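We use cookies to keep this site working and to remember your preferences. Accept all | Manage settings

Deposit deduction for marks on a desk at the end of a furnished let

Question

I should be grateful for advice on the following matter. My tenancy of a furnished one-bedroom flat in Platudthorpe ended in April. The letting agent, Dendon, has proposed to retain £114 from my deposit for "replacement of white desk, surface marked". The check-in inventory lists the desk as "good, used" and gives no further detail. I had use of it for 24 months. The agent has not supplied an invoice, nor has it stated the age of the desk or what was paid for it.

I accept that the top has some grey scuffs towards the back on the left. The desk is otherwise sound, and I worked at it throughout the tenancy without any difficulty. I wrote to the agent asking for the basis of the charge and received a one-line reply stating that the figure was standard. 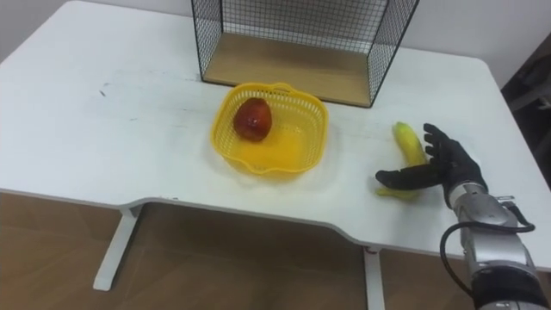 Answers

Answer 1, from Shanti Rastogi

The first point to establish is whether the marks amount to damage or to fair wear and tear. A landlord may not ordinarily charge a tenant for the gradual effects of reasonable use. Faint scuffing on the working surface of a desk, after a let of two years, would in most cases be regarded as wear. A burn, a deep cut or a broken leg would be treated differently.

The second point is the evidence. It is for the landlord to show that the item was in better condition at the start and that the change goes beyond what should be expected. An inventory entry reading "good, used" does not greatly assist the landlord. You should ask whether dated photographs were taken at check-in and request copies. Your own photographs should show the whole of the item as well as the marks.

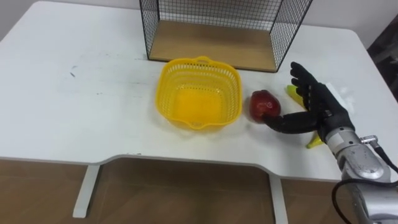

The third point is the sum claimed. Even where damage is accepted, the landlord is not entitled to be put in a better position than before. The cost of a new desk should be reduced to reflect the age of the old one and the length of time it could still have been expected to last. Cleaning or repair should be considered before replacement. If the landlord intends to go on using the desk, a claim for full replacement is difficult to justify.

I would suggest that you write to the agent again, setting out the following:

1. That the deduction is disputed in full.
2. That you require the check-in and check-out reports, together with any photographs.
3. That you require proof of the purchase price and date of the desk.
4. That the undisputed part of the deposit should be released without delay.

Should no agreement be reached, you may refer the matter to the scheme that holds the deposit. Please check its time limit for raising a dispute, as a late application may be refused.

Answer 2, from Alcaraz

I had a similar matter with a flat in Rullach. They wanted £70 for a bookcase and I offered half, which was accepted. It may be simpler to settle.

Answer 3, from Rullach tenant

With respect to the previous answer, an offer should not be made until the paperwork has been seen. I would also advise keeping all correspondence in writing. A telephone call is of little use later unless it is followed by an email recording what was said.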